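Cotach

Cotach is a thick barley and sour milk soup from the upland district of Getier, where it is eaten mainly in the cold months and at the end of harvest. The word is used for the soup itself and also, in the older villages, for the evening meal at which it is served. Outside the district it is little known, although a dried form has been sold in shops for several decades.

Name

The origin of the name is not settled. The most common explanation connects it with a local verb meaning "to thicken by waiting". Karim Abu Hammour, who collected kitchen words in the district, preferred a link with the name of a clay storage jar, because in the eastern villages the jar and the soup are called by the same word. Spellings with a double t are found in older household books.

Preparation

The barley is cracked, not ground, and left overnight in sour milk. In the morning the mixture is put on a low fire with water, salt and a little mutton fat, and it must be stirred in the first hour or the milk will separate. Onions are cooked apart and added near the end. The usual proportion in household books is 700 grams of barley to two litres of milk, which gives enough for a large family and some for the next day. Many cooks consider that the soup has a better flavour on the second day.

Dried mint is the normal herb. In the valley of Ferkeo, wild thyme is used in its place, and the colour of the soup becomes darker. A thinner type, given to sick people and small children, is passed through a cloth and has no onion.
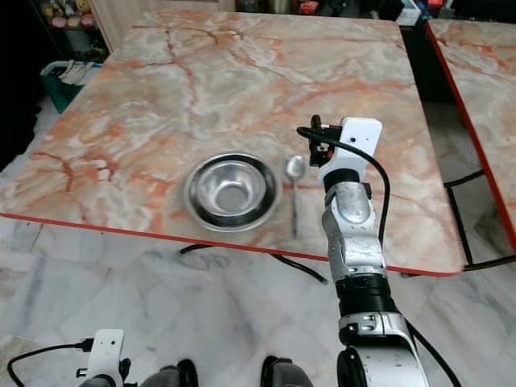 The dried form is made in August, when the sun is strong enough. The cooked soup is spread on cloths on the roof, turned in the evening, and broken by hand when it is half dry. After this it is rubbed through a sieve and kept in cotton bags. A bag that is stored well can last until the next summer – in damp houses the time is much shorter. To prepare it, the crumbs are soaked for 20 minutes in warm water and then boiled.

Customs

Cotach was traditionally cooked on Wednesday, the day before the weekly market, so that travellers could be fed without extra work. The first portion was given to the oldest guest. It was thought impolite to ask for salt, and a person who wanted more would simply leave the spoon inside the bowl.

Commercial production

The first factory for dried cotach was opened by the Halvorsen company, a grain merchant, in a former mill near the railway. It employed 32 people in its best years and bought most of its milk from the Ferkeo valley. The factory product used yogurt powder and wheat flour, and older residents did not always accept it as the same food. Desmond Whitlock discusses this disagreement in his history of the mill, and he notes that the flour was introduced to shorten the cooking time. The mill is now closed – the recipe is produced under licence in another district.

See also

Barley soups
Fermented milk foods
Getier (district)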